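Open day at the Dunum workshop

5 April 2024
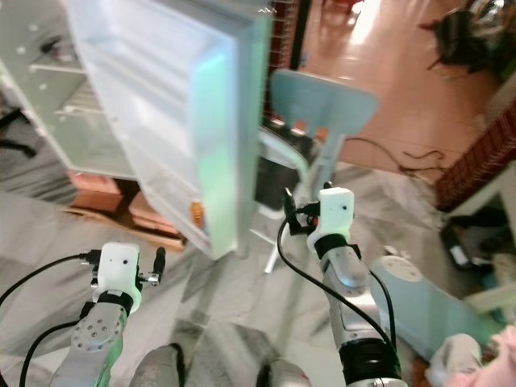 Both arms at the open fridge door, Dunum.

I drove to Lirkau on my day off to see the two-armed robot Dunum has been working on. Canan Öztürkmen ran the demonstration and Güven Kurtuluş sat at the laptop. There were three sessions and I stayed for two.

The job was kitchen work: open the fridge, take something out of the door, close it again. The arms are silver with white grippers, and a black cable hangs down beside each one. They move slower than I expected. Canan said the log had 1,013 fridge runs in it since October, and most of the trouble was with the door — it swings back if the arm lets go too early.

I asked about drawers. Güven said those come next.

Parking is behind the Ersoy building. Bring a sweater.

Filed under: Robots, Days out

Contact | © 2024 | Back to top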